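Hodia Table Arm, from Undgate

The Hodia is a tabletop arm for dining rooms and canteens that would like their people out among the guests again -- and a little less bent over the tables. It fits any table up to 2000 mm long and learns a new setting in 3 tries.

What changes for the staff is mostly the walking. Glenys Mudgway, who runs the lunchroom at Ellery, tells us her crew now spend that time talking with folks, and we were so happy to hear it! Setting the arm up is easy enough too, and you can leave your own linens on, even a checked pink cloth with a crease in it and a round slatted wooden container standing on top.
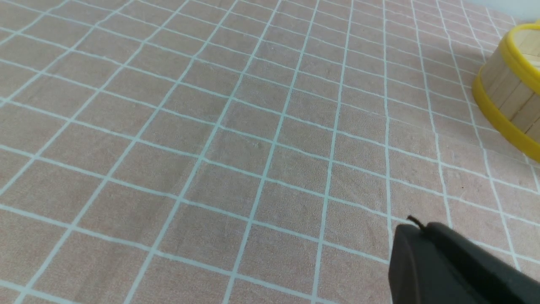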